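From: Kamonchanok Srithong
To: skallama-workshop list
Date: March 21, 2019
Subject: Re: Gray drawer units: tops, slides, and what to wipe them with

Mayuree Khamphan wrote:

> We have 7 of the gray three-drawer units now, counting the one that came over from Lomport. Before I write the care sheet I need three things settled.
>
> 1. Can the glossy tops be cleaned with the same stuff as the benches? Two of ours have gone cloudy in a patch near the front.
>
> 2. The bottom drawer on my unit drops a little when it is all the way out, and then it catches going back in. Is that the slide or the way I loaded it?
>
> 3. Do we want rules about what lives on top? People leave bowls, tape, cups, whatever. I don't mind it but I have to write something.
>
> Also, does anyone still have the paper that came with the Flovus cleaner? The label on my bottle has rubbed off.

Answers in order, with a fourth item at the end that you didn't ask about.

**1. Tops**

No, don't use the bench cleaner. The bench tops are matte and you can't see what it does to them. On a gloss surface it leaves a film, and the film is what you are seeing as a cloudy patch. I had the same on mine in December and took it off with warm water and a drop of dish soap, two passes, then a dry cotton cloth. If the patch is still there when the surface is fully dry, then it is fine scratching and it will stay.

To tell the two apart, stand so that a ceiling light reflects along the top and look at the edge of the reflection. Film makes the edge soft and it moves when you rub it with a finger. Scratching makes the edge look hairy and a finger does nothing.

For routine wiping:

- soft sponge, rinsed and wrung out hard
- plain water first, soap only if water fails
- wipe front to back, lift, go back to the front
- dry the rear edge last, that's where the streaks collect

Don't use the green-backed scouring sponges, even with the soft side down. Grit from the scouring side works around the edge and you end up with arcs. Use a plain block with no backing.

The top overhangs the case slightly and there is an open gap under the lip. Water that runs over the front ends up in there, and from there it goes down to the upper drawer. Hence "wrung out hard." If you can squeeze a drop out of the sponge it is too wet for this job.
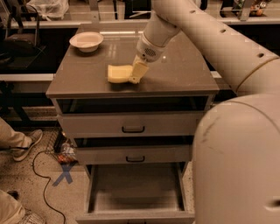
*Gray unit with the bottom drawer fully out. Yellow block and white bowl on top.*

The bowl goes at the back left corner for me, well clear of the part being wiped. Any wide, shallow thing will do, but I prefer a flat rim because it can be picked up with one hand without tipping. Park the sponge in the bowl when you stop. A damp block left flat on gloss for an afternoon will print a rectangle, and it takes longer to get rid of than whatever you were cleaning up.

**2. Bottom drawer**

Some of both. Full extension on these puts the whole weight of the drawer on the last section of the slide. Empty, mine comes all the way out and goes back without catching. With 60 bolts and the hand tools in it, all pushed to the front, it sagged enough to touch the case on the way in. I moved the tools to the rear half and the catch went away.

Please try this before taking anything apart:

1. Empty the drawer completely.
2. Pull it out to the stop.
3. Put one finger on the center of the front panel, top edge, and press lightly.
4. Look for movement at each side. It should be equal.

If one side drops and the other stays put, a slide screw has backed out. There are 2 screws on each side that you can reach with the drawer open, and a short Phillips is enough. Snug, then stop. The material they bite into is not generous and a stripped hole means moving the slide.

If both sides drop equally, that is ordinary play. Load the rear first and live with it.

While the drawer is empty, wipe the floor and the side walls too. Dust packs into the corners where the walls meet the floor, and a dry brush gets it out better than a cloth. I do the bottom drawer first and work upward, which I know is the reverse of what Mayuree does. My reasoning is that the bottom one needs the floor space in front of the unit, so I want it finished and shut before anyone needs to get by. Top down is better if the upper drawers are full of filings. Put both in the sheet if you like.

The black pulls are recessed, so they fill up with lint. Cotton swab, dry. Water in there just makes paste.

**3. What lives on top**

I would keep this short. Proposed text:

> The top of each unit is a work surface. One bowl or tray may stay on it, at the rear. Everything else goes in a drawer at the end of the session. No cups.

Six people will object to "no cups" and I am not attached to it. The rings come off with soap if they are caught the same day. The part I would defend is the rear position, as things left at the front lip get knocked into whichever drawer is open, and then the drawer won't shut and somebody leans on it. The Thammasiri order included 6 shallow trays that nobody has claimed, so there is no need to buy any.

**4. Drawer labels**

This is the one you didn't ask about. Please do not put adhesive labels on the drawer fronts. I took one off the Lomport unit and it left a paler rectangle on the flat gray, either from the glue or from the surface having faded around it. I can't say which. If we need labels, hang a card inside each drawer at the back of the front panel, readable from above when it is open a hand's width. Less convenient than a label on the outside, I admit. If someone has a removable tape they trust on this finish, tell me the type and how long it was on for.

On the Flovus paper: I have the sheet but not the bottle, so I can't confirm it is the same product as yours. It says to dilute before use and to test on a hidden area. It does not mention gloss finishes at all. I will leave a copy in the middle drawer of my unit. Until you have matched it to the bottle I would keep it off the tops.

Mayuree, can you send the draft to the list before it gets laminated? The last sheet had the slide screws listed as flat head and we are still finding the chewed ones.

Kamonchanok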